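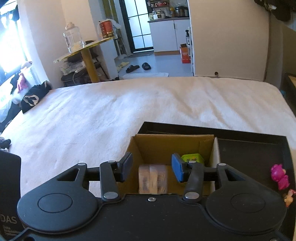 Kemeys Hand Gripper: Setup and Care FAQ

Applies to the two-finger hand-held unit with pivoting arms and rear slide rail. For the bench-mounted version, see the Erkitz page.

Do the two finger pads have to be the same color?

No. Color does not affect grip. A unit with one dark slate pad and one bright blue pad is within spec if both pads have the same thickness and hardness. Many sites fit two colors on purpose so that left and right are easy to tell apart in a recording. If you do this, write the side and color on the unit card.

How often should pads be changed?

Every 3000 closes, or sooner if the face is shiny, torn or lifting at a corner. Change both pads together. A new pad opposite a worn one will pull the object off center.

How do I change a pad?

1. Open the fingers fully and power down.
2. Peel the old pad from the tip. Do not pry with a blade.
3. Wipe the finger with alcohol and let it dry.
4. Press the new pad on from the base up and hold for 16 seconds.
5. Close the fingers on nothing. The pads should meet flat, with no gap at the tips.

The arms feel loose at the base. Can I tighten the rivets?

No. The arm rivets are set at the factory. Side play at the fingertip should not be over 2 mm. Past that, order arm set 2781 and replace both arms. The small center screw on the front edge can be tightened by hand with a short driver. Stop when it seats.

How is the slide rail cleaned?

Dry brush, then a lint-free cloth. Check the triangular cut-outs at the ends of the rail, where fibers collect. Blankets, towels and carpet shed the most, so clean the rail after every session on soft surfaces. Do not oil it. Oil holds dust and the slide will start to stick after a day or two.

What should I use for the daily grip check?

Any rigid upright cylinder that fits between the fingers with space on both sides. Stand it in an open box or on a tray, close slowly, lift, hold, and set it down. Repeat with a tin or other smooth object. If the cylinder turns as the fingers close, check the pads first, then the center screw.

One finger moves before the other. What is wrong?

Usually dirt on one side of the rail. Clean it and run the zero routine in Odaser. If the lag is still there after two runs, send the unit in.

When is a full service due?

At 600 hours of use, or each December for units below that. Ship to the Lembridge service desk with the unit card in the case. Leave the pads on.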